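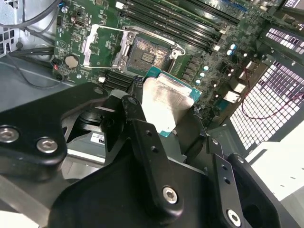
Who may apply for the position of desktop assembly technician at Grorkuvley?
Any adult who has built, repaired or upgraded desktop computers with care, whether in paid work, in school or at home, may apply. A degree is not required.

Desktop Assembly Technician (full time, permanent)
Grorkuvley Computer Workshop, Laltport
Posted 2023-10-29

Grorkuvley prepares desktop computers for schools, public libraries and small offices in Laltport and the surrounding district. The workshop assembles new machines to order and replaces processors, memory and main boards in machines already in service. Under the current supply agreement with the Pristia library system, the workshop is to deliver 576 desktop computers by the end of June. One additional technician is sought for the assembly bench.

Duties

The technician will report to the bench supervisor, Ragnvald Dahlgren, and will be responsible for the following work:

Installing main boards in cases and checking the standoffs before any screw is tightened.
Installing processors in their sockets. The technician opens the retention bracket, inspects the contact field under the bench lamp, matches the orientation marks, lowers the processor level into the socket without sliding it, and closes the bracket and lever.
Applying thermal compound and mounting coolers to the torque given on the work sheet.
Installing memory, storage and expansion cards, and routing cables clear of the fans.
Starting each machine, recording the firmware version, and running the standard load test.
Removing processors from returned machines, cleaning them, and placing them in labeled trays.
Completing the work sheet for each machine and signing it.

Sockets with bent or dirty contacts are not repaired at the assembly bench. They are tagged and passed to the repair room, and the technician enters the board's serial number in the fault log the same day.

Qualifications

Applicants must have steady hands and good near vision, with or without glasses. They must be able to read a main board manual in English and follow it without supervision. They must be familiar with at least two common socket types and know how handling differs when the pins are on the processor and when the contacts are in the socket. Knowledge of static protection is required, including correct use of a wrist strap and mat.

Experience in a repair shop, a school computer department or an electronics plant is desirable. Applicants who have learned the work on their own should list the machines they have built and any faults they found and corrected. Such experience will be given full consideration.

The position involves long periods of seated work at the bench and occasional lifting of boxed computers. Adjustable chairs and magnifying lamps are provided. Applicants who need other arrangements are invited to state this in the application, and the request will be discussed in confidence.

Terms of employment

The position is for 40 hours per week, Monday through Friday, on the day shift. The starting wage is 656 dollars per week before tax, with a review after the first six months. A tool allowance of 200 dollars is paid once, on completion of the probationary period. Bench tools, gloves and static protection are supplied by the workshop and remain its property.

New technicians complete two weeks of paid training in the Miettinen Room, where practice boards and retired processors are available. Training is led by Mr. Dahlgren and ends with the assembly of a complete desktop computer from parts.

Selection

Selected applicants will be called to a bench interview lasting one morning. Each applicant will be asked to seat a processor, mount a cooler, install memory and bring the machine to its first start screen. Time taken is recorded but carries less weight than the condition of the socket and the completeness of the work sheet. A short conversation with the bench supervisor and the personnel officer follows.

How to apply

Applications should contain a letter of no more than one page, a list of previous employment or relevant experience, and the names of two persons who can speak to the applicant's work. Photographs of completed machines may be enclosed but will not be returned.

Applications are to be addressed to Ronja Eide, Personnel Officer, and may be left at the front desk of the workshop or sent by mail. Please write "Assembly Bench" on the envelope. Applications are read in the order received, and the position remains open until filled. Every applicant will receive a written reply.

Questions concerning the duties may be put to Mr. Dahlgren through the front desk. Questions concerning pay, leave and working hours should be directed to Ms. Eide.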